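Buy the boring robot, and then budget for everything around it

I've now sat through two rounds of equipment planning for our outdoor robots, and I have opinions. Some of them are grumpy. You've been warned.

The first round went the way I suspect it goes in most places. Somebody opened a spreadsheet, typed "robot" in the top row, and we all spent three weeks arguing about that one row. Should it be the Calimine, which had the nicer arm mount we didn't need? Should it be the Nakuvo, which was cheaper and looked like an esky on wheels? Ho-yin Yau had a favourite and I had a favourite, and we were both pretty insufferable about it. Meanwhile the row that said "batteries, misc." had a round number in it that I'm fairly sure I made up over lunch.

Guess which row hurt us.

We bought the Nakuvo in the end (Ho-yin's pick, and I've forgiven him). It's a good, dull machine. It goes forward, it stops, it minds its manners near people. But we bought it with one battery, and a robot with one battery is a robot that works mornings. You drive it out, you get a decent run, you bring it home, and then four adults on salaries stand beside a charger drinking coffee. A spare pack was $800. I'd love to know what all that coffee cost us, and I'm also quite glad I don't.

So my first plea is this: when you plan a purchase, plan a day. Write down what the machine is doing at nine, at eleven, at two, at four – and who's with it, and what it's plugged into. If you can't fill in the afternoon, you've left something out of the budget.

My second plea is about wheels. We were quoted on smooth-floor wheels because that's what came with the standard package, and it honestly didn't occur to any of us to ask. Swapping them for an outdoor set cost $175 and took Selvaraj Sarkar less than an hour. Fine, cheap! Except that we did it in August, well after we'd planned our first proper route, and the old set is still in a box under my desk where I kick it daily.

Thảo Diệp makes the opposite argument, and I should be fair to her. She says you can't price what you haven't met yet, so get the base machine, run it, and let the surprises tell you what to buy. There's something in that. Half the accessories on our wish list last year were things we'd have hated. But her approach only works if there's money left when the surprises turn up, and our total was $2,806 short of being comfortable before we'd even opened the crate. If you want to learn as you go, you have to hold some cash back on purpose and defend it from people like me who see an unspent line and start browsing.
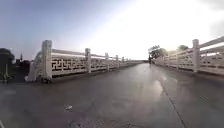

Porkance Field Robotics Group – Outdoor Mobility Team

Look at a long open bridge deck like that one and ask which line of the spreadsheet it belongs to. Damp-looking paving, a low sun throwing glare off the surface, a seam running diagonally through it, pale railings down both sides. Then price it. A camera that copes with strong light is a line. Sealing against moisture is a line. The hours Ngọc Dương puts into sorting reflections from obstacles are definitely a line, and the biggest one, and they never appear in a vendor's quote because vendors don't sell Ngọc.

I'd happily give up a fancier robot to pay for those things. I'd take the plain model again tomorrow with a second battery, the right wheels, a decent lens hood and a month of someone's time. Yuk-lan Tsang, who signs off on our spending, has asked for next year's list with the robot at the bottom and everything else above it. I've started on it, and so far the cables alone take up half a page.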